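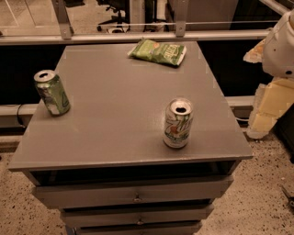 Re: [caltwood-residents] Drawer cabinet in the shared kitchen
From: Walid Dabbas
Time: 18:23

> Does anyone want the grey cabinet with the drawers, or should it go
> when the Drustel van comes in February? The top is getting marked
> and the top drawer doesn't go all the way back in. I'd also ask again
> that people clear their drinks off it. I moved 2 cans last night and
> more had appeared by breakfast.

I'd like to keep it, if no one else has spoken for it. The worn patches are along the front edge on the right, and they don't bother me. I could sand the top and paint it, or just put a cloth over it.

The drawer I have looked at before. The runner on one side is bent, and it catches a little way before the end. Jornico sell runners in pairs and I have their catalogue here – item 539 is the nearest, though it may need trimming. I measured the depth with the drawer out but I've lost the bit of paper, so I'll do it again tomorrow. The knobs can stay as they are.

On the cans, I agree. The 7UP is mine and I'll take it away this evening. I don't know whose the green bag of snacks is. If it's yours, please put it in the cupboard, or in the bin if it's finished. Open cans leave rings and bring ants, which we had plenty of in my old flat in Abu Hammour, and I don't want to go through that again.

Could we put the recycling box next to the cabinet instead of out in the passage? It's a short walk but people clearly aren't making it after a late film. There's room on the window side if the mop bucket goes under the sink.

If I do take the cabinet I'll need a hand getting it up to number 12. It's heavier than it looks, and the drawers should come out first. Any evening after seven suits me.

Walid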